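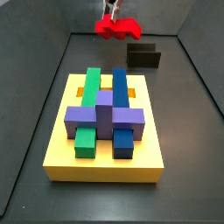 3. Equipment planning and cost of the assembly cell

3.1 Starting point

The budget for the cell was fixed before the tasks were fixed, and this order of work had consequences which we describe in this section. The first purchase list was prepared by Esmaeil Alipour in June and contained 41 lines. It was based on a catalogue from Tateck and on one offer from Flemodex, and it was written mainly for pick-and-place work. Assembly of interlocking pieces was added later, when the arm had already been ordered.

For this reason we went through the list again and asked for each line whether it was needed for the assembly tasks, for all tasks, or only for convenience. Lines of the third kind were moved to a second phase. The arm and its controller were not changed.

3.2 Gripper and fingers

A two-finger gripper was kept. We considered a three-finger model from Sallby, but its delivery time was longer than the time we had, and the wider body would leave less room near pieces which already stand on the board. The situation in Figure 3 is typical: part of the puzzle is in place and one more piece is in the gripper.

Fingers should be planned as a consumable. In our first budget they were included in the price of the gripper and no spare set was foreseen. We now reserve 7 per cent of the yearly running budget for fingers and small mechanical parts.

Figure 3. Interlocking assembly task. The gripper holds the red piece above the floor of the enclosure; the green, blue and purple pieces are on the yellow board.

3.3 Enclosure and lighting

The enclosure was the line on which our estimate was most wrong. We had planned a ready-made one, and the offer did not include the panels in matt grey. We asked for this finish because strong colours on a plain grey background are easier to separate for the vision software. The panels were finally ordered from Cha as a separate item, and the additional cost was taken from the lighting line. We do not recommend this solution to others. Lighting and enclosure depend on each other and should be bought together, from one supplier if possible.

3.4 Task pieces

Boards and puzzle pieces are cheap compared with the arm, and perhaps therefore they are often forgotten in planning. Our order was for 122 pieces, including spares. The fit between pieces differed from one delivery to the next, and we had to return a part of the second delivery. A laboratory which compares results over a long period should buy the complete stock at once and store it.

3.5 Operating hours

The service contract was calculated for 600 hours of operation per year. This number was taken from the pick-and-place plan and it is too low for assembly, where a single trial takes longer and more trials must be repeated. The contract was therefore extended before the main series, and the cost of the extension is given separately in the budget of the second phase.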